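Part-Time Room Assistant (Balls, Benches, General Bounce)

Posted January 14, 2024

Kindix is looking for one more person to help run its movement room, where adults who sit all day come to remember they have hips. The job is part-time, indoors and mostly good-humored. It involves a great many inflated objects.

About the place

Kindix is two rooms and a hallway above a bicycle shop. The front room has the mirrors and the good light, and the regular classes are held in it. The back room has the equipment, the long table and the kettle, and it is where most of your shifts will be spent. We offer group sessions for backs, balance and stiff shoulders, plus a drop-in hour called Olau, which is free-form. In practice, free-form means people pick up whatever rolls toward them and ask if they are doing it right.

The studio was started by Remo Fankhauser, who taught school gym until the whistle got to him. He still runs the early sessions himself and will be the one showing you the ropes. There are also literal ropes. Please coil them clockwise.

What the job is

You would work 11 hours a week, split over three shifts, with a fourth now and then when somebody is on vacation. A shift starts half an hour before the first group and ends when the floor is clear and the lights are off.

On a usual day you will:

– set out mats, balls and benches according to the sheet on the door (the sheet is right, even when it looks wrong)
– check the big balls for firmness and top up the sad ones with the pump
– greet people and find them a ball that fits, which takes more tact than you would expect
– stand in as a partner when a group has an odd number
– wipe everything down with the spray in the green bottle
– put it all back where it lives

The last item is the one that has ended careers. A large exercise ball has no corners, no handles and no interest in staying on a shelf. We have a wall rack, and the rack works well provided you load it from the bottom up. Load it from the top down and you will spend a pleasant quarter of an hour chasing things into the hallway.

Fitting a ball to a person is simple once you have done it a few times. Have them sit with both feet flat and look at the knees. If the knees are higher than the hips, go up a size. If the toes are dangling, go down a size, and quickly. People will tell you they want the biggest one. They have wanted the biggest one since kindergarten and it is your job to be kind about it.

Partner work is the other thing worth knowing about before you apply. A good part of our balance class is done in pairs, and when there is no pair, there is you. You might be holding a ball steady while someone leans on it, or being leaned on, or passing it back and forth with a grown adult who has just discovered a competitive streak. You need to be comfortable being fairly close to strangers and to a large amount of rubber.
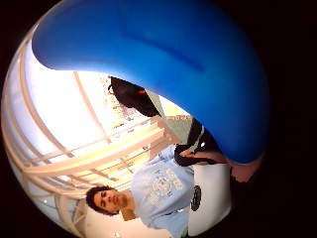

The big blue ball, and company.

Who we are hoping for

You do not need a sports degree. If you have one, wonderful, but the rack will not care. We would sooner have someone who notices that a person in the corner has been stuck in the same position for a while and would like help getting out of it.

Things that will make your life easier here:

– a steady pair of hands and reasonable patience
– being able to lift a bench with another person without narrating it
– clear spoken English; a second language is a bonus
– current first aid training, or a willingness to take the course in your first month (we pay)
– clothes you can squat in

Sweatshirts are fine and so is black from head to toe. We have no uniform. We tried one, and it was a polo shirt in a color the catalog called Spring, and we do not discuss it.

Things that will make your life harder: a dislike of squeaking noises, long fingernails, and a strong opinion about background music. The music is chosen by whoever is teaching. Remo likes brass bands.

What you get

Pay is hourly, with a raise after your trial period, and we put the exact rate in writing before you come in for anything. You can join any class with a free spot at no cost. You also get a 300 dollar training allowance each year, to be spent on something at least loosely connected to moving around. One colleague used hers for a juggling weekend and nobody could find a rule against it.

There is tea. On Olau days there is usually lunch as well, carried up from Tiêu across the street, where they know our order and have stopped asking why it is so large.

How the trial works

We do not hold interviews across a desk, partly because the desk is full of resistance bands. You come in for a trial shift of up to 5 hours, which is paid whether or not we carry on together. You will help with the set-up, sit in on one class as a participant, help with another, and put things away. Afterward you and Remo have a cup of tea and each say how it went. Bring indoor shoes and something to eat.

If it suits everyone, the trial period runs for 60 days. You will be paired with Tesa during that time. Tesa is our assessment sheet, named after the woman who wrote it, and covers the practical stuff: sizing, pumping, floor layout, what to do when someone feels dizzy, where the fuse box is. You fill it in as you go. It can be finished in pencil.

A few practical points

The rooms are up one flight of stairs and there is no elevator to them, which we know is a poor joke for a back clinic's neighbors and a worse one for our members. We are looking for somewhere on the ground floor. If the stairs are a problem for you, write to us anyway and we will talk about the sessions we hold elsewhere.

You must be 18 or older. We will ask for one reference from somebody who has worked with you, in any line of work at all. Waiting tables counts. So does looking after other people's dogs.

To apply

Write to Remo at the studio, or drop a letter in the Kindix mailbox, the one to the left of the bicycle shop door. One page is enough. Tell us what you have been doing lately, which hours you can work, and about a time you had to carry something awkward up or down a set of stairs. Please leave out the phrase "team player."

We read applications as they arrive and will answer each one before the end of January. The first trial shifts will be set up by phone, so include a number you pick up.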